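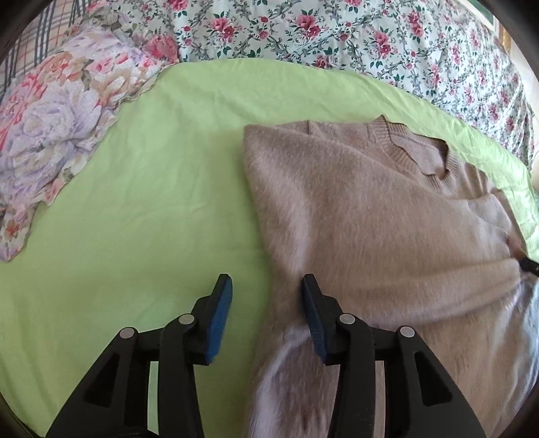 The Hullus kit costs $1764 for a pair of grippers, the fisheye cameras that go with them and a year of Okus, the software that takes the recordings. I hired a set for 18 days before deciding whether our workshop in Lernedside should own one. My view is that the hardware is worth the money and the package as it is sold now is not.

You hold a gripper in each hand, do a household job and record it. The recordings are meant for training robot arms to do the same job. I spent nearly all my time on folding jumpers, on a bed, with the covers left on. Most of the sample work in the Hullus brochure is blocks and cups on a bare bench. Anyone can pick up a cup with this thing by the second go. Knitwear is where you find out what you've bought.

The jaws are good. The blue pads hold a ribbed neckline without dragging it, and they let go cleanly, which matters more than grip strength when you're laying a sleeve down flat. I had one pad start to lift at the corner in the second week. Barrientos, who distribute the kit here, sent a replacement in the post and didn't argue. Spare pads come in packs, and I think a pack should be in the box at that price.

My complaint about the hands is a small one. They are tiring. After 13 folds in a row my right thumb was sore, and I have fairly big hands. Gilberto Bedoya, who shares the workshop with me and has smaller ones, gave up before that and did the rest of his session in short turns. The handle comes in one size. For a tool you're asked to use for hours I'd call that a design fault, and a cheap one to fix.
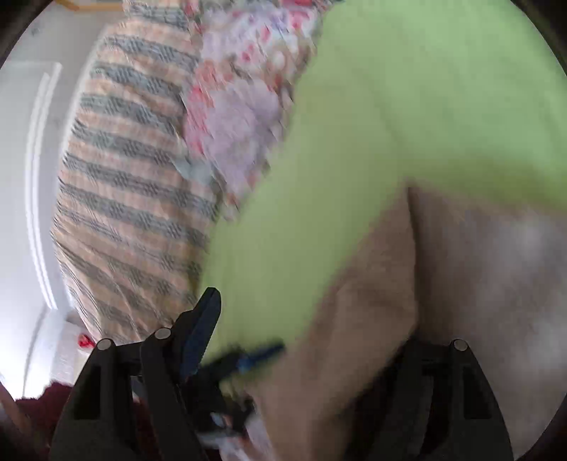

Page last changed: Tue 14 September

The camera is harder to judge. The wide view takes in the cloth and a good deal of the room besides, so you get context for free. Move quickly, though, and the cloth smears. If you fold at the speed you'd fold your own washing, a fair share of the recording will be streaks of colour behind two sharp black fingers. The manual says to work at a natural pace. I'd ignore that and go slower, but then you are teaching an arm to fold like someone who is being watched. Hullus should say plainly what light and what speed the camera was built for. I couldn't find it in the manual or on the Barrientos page.

Then there is Okus. It sorts the sessions well enough and the upload never failed on me. But it flags any clip where the fingers cover the object for more than a moment, and with fabric they cover it all the time. I had good folds rejected and had to put them back by hand, one by one. There's a setting for rigid or soft objects in the menu. Changing it made no difference that I could see.

After the first year you pay for Okus separately, and the grippers won't export to anything else without it. I object to that more than to anything above. The cameras and the jaws are ordinary, decent tools, and a buyer should be able to keep using them with whatever software suits the work.

Barrientos tell me an open export is due in October. If it comes, we'll buy one set. Until then I'd hire, ask for the newer pads, and bring your own lamp.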